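Week 6 handout: Reading a survey before you believe it

A percentage in a headline is the end of a long chain of choices, and most of those choices were made by somebody who wanted a result. I don't say they cheated. I say you should ask. This week we take one published figure and pull on it until something comes loose.

The figure comes from the town of Hitolville, where a flyer announced that 55 percent of residents wanted the Bultamow bus line extended. The council quoted it, then the local paper quoted the council. By February it was being called "well known."

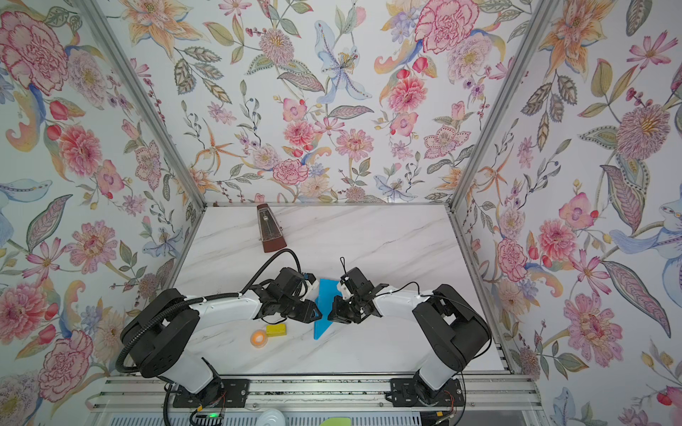
Saron Chala

Start with the base. The flyer says 836 people answered. It does not say how many were asked, and I have written to the office twice without getting that number. If the forms went to every household, most people threw theirs away. People who fill in a form about buses tend to be people who ride buses, or who are angry at them. Neither group is the town.

Next, the wording. The form asked: "Would you support better bus service to Bultamow?" Who is against better? No cost was given, and no mention was made of the Conow route that would lose its evening runs to pay for it. A question with no price in it measures good will, and good will is cheap.

Then the order. The bus question came after two questions about traffic jams. Put a person in mind of sitting in traffic and they will like a bus more than they did a minute before. The effect may be small. The flyer's margin over half was also small.

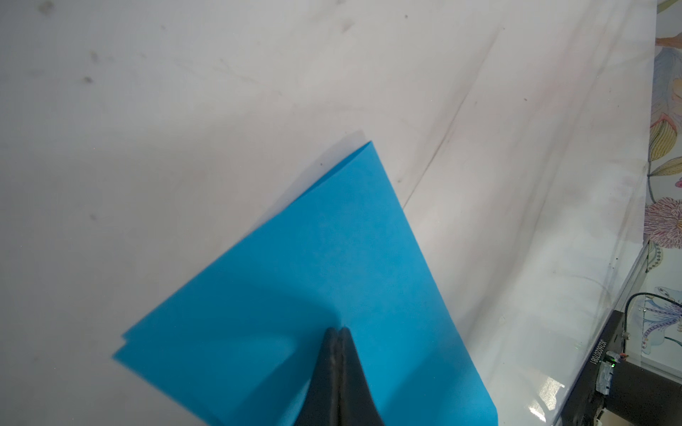
Does a bigger sample fix a badly worded question?
More answers only give you a steadier reading of the wrong thing. If the wording pushes people toward one side, it pushes the last person as hard as the first, and the size of the sample has no bearing on that.

Some of you will say that the margin of error takes care of all this. It covers the luck of the draw and nothing else. It assumes there was a draw. Forms left on a counter are not a draw, and a plus-or-minus printed under such a figure is decoration – I would take marks off for it.

The Dlamini reading for this week is kinder to mail surveys than I am. Read it anyway, chiefly the part on follow-up letters. I am not persuaded that people who answer the third letter resemble people who never answer, but the argument is made fairly.
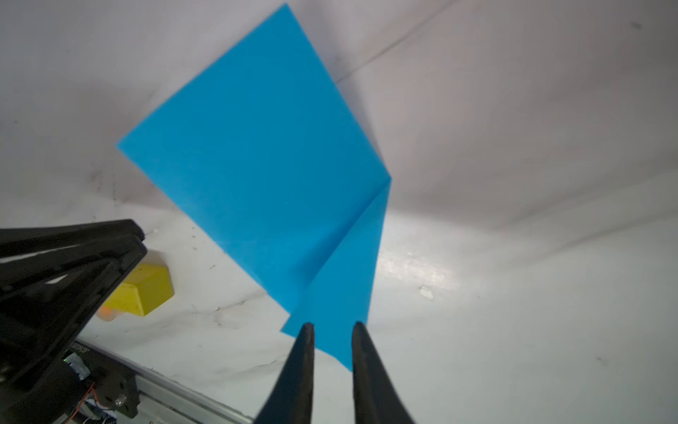
Fig. 3. Blue sheet with a folded lower flap.

Weighting comes up in every discussion, so a word on it. If your sample has too few young adults, you can count each one for more. This is sound as long as the young adults you reached think like the ones you missed. In the Hitolville returns, 11 forms came from people under twenty-five. Weight those up and you have let a handful of strangers speak for a whole age group.

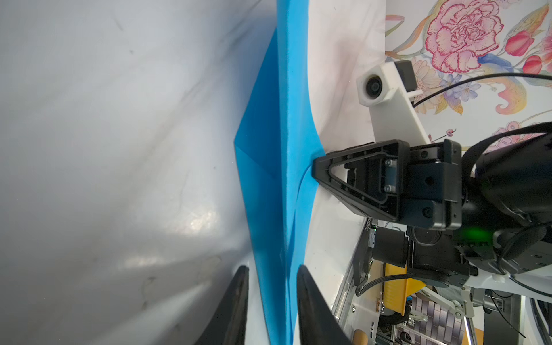

Averages of several surveys deserve the same suspicion. Pooling helps when the errors point in different directions, and in local polling they often point the same way, as the same office writes all the forms. What you are handed is also only one side of the work. Look at the blue fold in the picture: the crease and the pointed facet are plain enough, but from that angle you could not tell me the size of the thing opened flat. A published average is a view of that sort. Ask for the separate results, with dates and full wording, and if they are refused, write that down in your report.

For next time: find a local survey, get the original form if you can, and rewrite its main question so that it includes a cost. One page. Do not tell me whether you agree with the result.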